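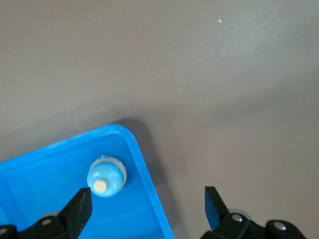

Figure 4.1 A blue plastic tray on a gray tabletop. The shadow near the tray's corner is sharper than the wide band of shade across the table.

Chapter 4
Light and Shadow

Before you read any further, hold your hand a few inches over your desk and look at the shadow. Now lift your hand slowly toward the lamp. The edge of the shadow goes soft, then softer, and at some point you can't say where it stops at all! You have just run into most of the ideas in this chapter, and you did it without leaving your chair.

Shadows are some of the oldest scientific tools we have. People told time with them, laid out fields with them, and worked out the size of the Earth with them long before anyone could say what light was. All of that work depends on one simple fact: in open air, over everyday distances, light travels in straight lines. Put something solid in the path and the light behind it is missing. A shadow is the shape of that missing light.

So why do some shadows look crisp and others look like smoke? The answer has to do with the size of the light source. A very small source (we call it a point source) sends light past the edge of an object from one place only, so each spot on the wall behind is either lit or dark. A wide source, like a window or a long ceiling lamp, sends light from many places at once. Some spots on the wall can see the whole lamp, some can see none of it, and a good many can see part of it. That in-between zone is the penumbra. The fully dark zone is the umbra. Distance matters too, as your hand just showed you: the closer an object is to the surface its shadow falls on, the narrower the penumbra gets.

In September, the students in Ruth Pacheco's class at Hirton spent a whole school day outdoors with a 200-centimeter pole, marking the tip of its shadow in chalk every half hour. You will use their measurements in Section 4.3. One pair, working in the late afternoon, argued for several minutes over where the tip was, and both of them were right to argue. The Sun is not a point. It has width, and a long shadow has a fuzzy end. Learning to deal with that fuzziness is a big part of what measuring means.

We will also go much bigger. An eclipse is a shadow too, with an umbra and a penumbra exactly like the ones on your desk, and Section 4.4 shows you how to draw one to scale.

What you will do in this chapter

Draw ray diagrams for point sources and wide sources.
Tell the umbra from the penumbra, and predict how each changes as an object moves.
Use similar triangles to find the height of something too tall to measure directly.
Explain why a solar eclipse is total in one town and partial in the next.

Words to know
ray, opaque, point source, extended source, umbra, penumbra

4.1 Straight Lines

Start with a flashlight, three index cards, and a hole punch. Punch one hole in the center of each card and stand the cards in a row, 14 centimeters apart.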